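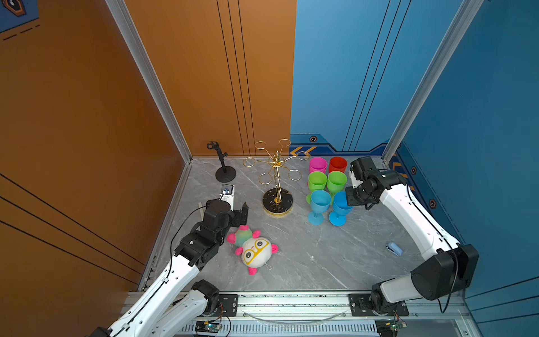
Plastic cups: keep the pairs together

Every storage article tells you to sort cups by type, with tumblers in one bin and stemmed goblets in another. I tried that from August on and didn't think much of it. What gets used in our house is a pair, and the pair is nearly always one color. Now the pinks and reds share the front of the shelf, the lime-green goblets stand behind them and the sky-blue ones go wherever two flared bases will fit.

Stacking

Short tumblers stack. Stemmed goblets don't, whatever the label on the organizer says. I bought the Vastwood tiered rack for 36 dollars and the tiers were too low for a stem, so it holds spice jars now. A plain shelf with a sheet of liner does the same job for next to nothing.

Washing

The top rack is fine for most of them. Check the bottom of the cup first, and if there's no dishwasher mark, wash it by hand. I'm not convinced by the vinegar soak for cloudy plastic - I gave it 35 minutes, then did it again overnight, and the cups looked the same to me. Baking soda paste on a soft cloth did a little better on tea stains. It did nothing for scratches.

Toys in the same spot

If a plush toy has a habit of turning up next to the cups, give it a basket of its own, low down. Keep small wooden sticks and craft bits out of the cup shelf too. They roll behind things.

Throwing out

A cracked rim goes in the trash. Glue sold as food safe may well be, but I wouldn't drink from a mended edge, and a new cup costs less than the tube.

Updated Dec 11, 2022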